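Section 4. Unpacking and Sorting Produce

4.1 Purpose of this section

This section sets out how fresh fruit and vegetables are received, unpacked and placed in baskets at the Jillow sorting station. It applies to loose produce and to produce delivered in clear bags. Boxed and netted goods are covered in Section 5. Users who have not yet assembled the station should complete Section 2 before continuing.

4.2 Before you begin

1. Wash and dry your hands. Gloves may be worn but do not replace hand washing.
2. Wipe the work surface with a damp cloth and a mild dish soap solution, then go over it again with clean water. Allow it to dry.
3. Check the basket for cracks, sharp edges and leftover stems or leaves. Pay particular attention to the slots in the sides, where bits of leaf collect.
4. Place the basket to the left of the work surface. Leave the middle clear for the bag.
5. Have the delivery sheet at hand.

Note: Baskets from the older Plurkov set may still be used at this station. Their lids do not fit and should be returned to the supply room.

Caution: Do not use bleach or abrasive powder on the work surface. Both will dull the finish.

4.3 Receiving a bag

1. Compare the label number with the delivery sheet. If they do not match, set the bag aside and follow Section 7.
2. Lay the bag flat in the middle of the surface. Do not drop it or slide it from the edge.
3. Spread the plastic out with the palm of the hand so that the pieces settle in a single layer. Mixed bags often hold firm and soft fruit together, and an avocado can be bruised by an apple resting on top of it.
4. Look at each piece through the plastic before opening the bag. Turn the bag over once and look again.

A bag with standing liquid in it should not be opened over the work surface. Carry it to the sink and open it there.

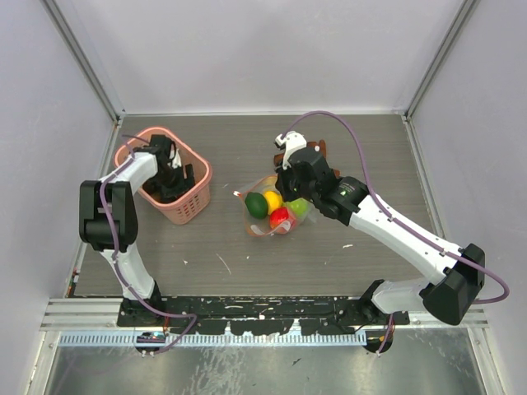

Bags that pass inspection may be emptied by hand or moved to the basket unopened, according to the instruction on the delivery sheet. Where the sheet gives no instruction, leave the bag closed.

4.4 Filling the basket

1. Put firm items in first: apples, lemons, potatoes.
2. Add soft items last — ripe avocados, pears and tomatoes — and set them down with the stem end up.
3. Lower each item into the basket. Do not release it from the height of the rim.
4. Stop when the contents are two inches below the rim. A basket filled above this level cannot be stacked safely.
5. If bags are placed in the basket unopened, fold the loose plastic underneath.

Caution: A filled basket must not weigh more than 23 pounds. Use a second basket if necessary, and lift with both hands under the rim.

4.5 Items to be set aside

Remove any piece with broken skin, mold or a sour smell. Light scuffs on lemons and small dry marks on avocados are acceptable. Write the number of rejected pieces in column 19 of the delivery sheet and initial the entry.

4.6 After use

1. Empty the basket and rinse it from the outside in, so that water passes through the slots.
2. Stand it upside down to drain.
3. Wipe the surface as described in 4.2.
4. Flatten used bags and place them in the film recycling bin.

Section revised April 21, 2018, by Szymon Baran. Approved by Wojciech Krajewska, Gomlow Kitchen Services. The weight limit in 4.4 replaces the limit given in all earlier printings.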